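March 28, 2023

Second go at the oil finish for the Minano stools. Thinned the first coat 2 to 1 this time and it soaked in beautifully - no sticky patches along the end grain like last July! Colour's a touch warmer than I wanted but I can live with it.

Weighed out 100 g of wax for the top coat and melted it slowly (the Ginting tin, not the Sonora, which went grainy on me). Left the sample offcuts by the window and will check them after 6 hours, then buff half and leave half alone.

Still to do: fresh rags, relabel the jars, ask Fledance if they'll swap the coarse pads. Would love to try the same mix on a paler timber, something near the colour of the butcher block.

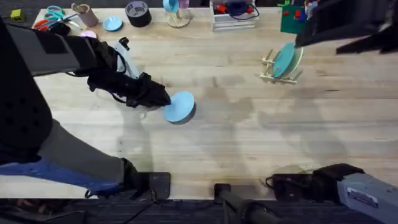
Butcher-block top, pale grain, with the light blue plate.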